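4.2 Your first shift at a teaching table

This is the fun part! You already know the kitchen work, and now the Hunemell line learns it from you – no coding, just your own hands.

1. Put one gripper in each hand.
2. Pick up the spoon by its handle with the right gripper.
3. Work at your normal pace for 30 minutes, then rest.

Note: Chunhua Cui's crew now spends mornings teaching and far less time on repeat jobs.

Caution: Keep your fingers clear of the jaws.

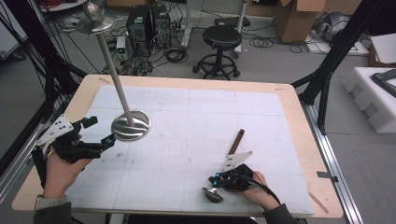

4.3 Ending the session

4. Set both grippers down and sign out.

Related items
Table care
Shift swaps at Uvby
Ask Jamila Akanda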